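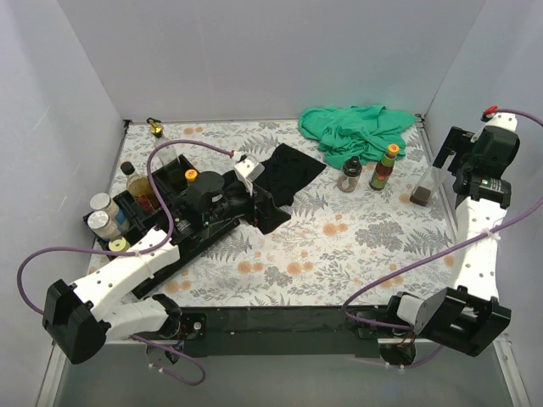
From: Silvan Wallner
To: Grilura users list
Date: April 30, 2020
Subject: Re: Fommont demo, cell B, table clearing

Perla Villaseñor wrote:
> I could only stay for the first part of the Fommont visit. Could
> someone who saw cell B post the setup and the run conditions?
> Specifically:
> - is it still one policy for both arms, or one per arm?
> - what was the control rate?
> - did they change the cloth since March?
>
> Rosine's notes only cover cell A.

Perla,

One policy, both arms. Wendelin confirmed that the split version was dropped in March. Observations are the fixed camera plus joint positions, no wrist cameras and no force sensing. Control rate is 70 Hz on the arms. The policy runs slower and outputs chunks, and I did not get the chunk length.

Training set for the table task is 4,000 episodes, all teleoperated on site. Of these, 1,000 were recorded after the table was re-covered with the fern and flower print. Before that it was plain gray, and according to Cyrill the old checkpoint lost the edges of the wiping cloth as soon as the print went on.

Cloths: black and green. Black is the easier one against that background. I asked for a run with a white cloth and was told it is not in the set.

Objects: the condiment caddy with its bottles and jars, a sauce bottle, a pepper-type grinder, and a clear plastic cup with brown contents. The caddy is treated as fixed. The left arm has to work over it to reach the middle of the table, and that is where most of the planner's joint limit warnings come from.

Time limit per run is 90 seconds, after which the operator stops it and resets by hand. They do not publish a success rate yet and I did not keep a tally.

Two open points from my side:

1. Cable routing. The purple cables run in free loops along both arms. Wendelin wants to clip them to the upper links, Cyrill does not want to alter the load on the joints before the next recording round.

2. The Nosari logger drops its timestamps on restart. Ammann has a patch, not merged.

Rosine, if you have the cell A joint logs, please put them in the same folder as mine.

Silvan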